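My second year in the society

In November I renewed my membership in the microbiology society, and two colleagues asked me if it is worth the money. I pay the reduced fee of 60 euros, and for me the answer is yes.

The journal I read maybe four times in the year. More useful was the mentor program. They gave me Sayaka Matsuda, who works on fungal infections, and she corrected my first abstract with much patience - almost every sentence had a red mark.
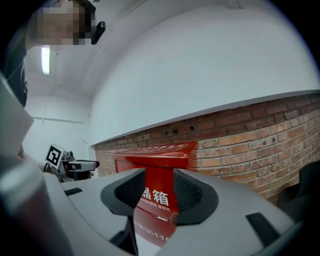
The travel grant was 600 euros and it covered my train and the hotel, but not the dinner. You must apply before the abstract is accepted, which I did not understand the first time. Kadir Tekin has the new form, so please write to him and not to me.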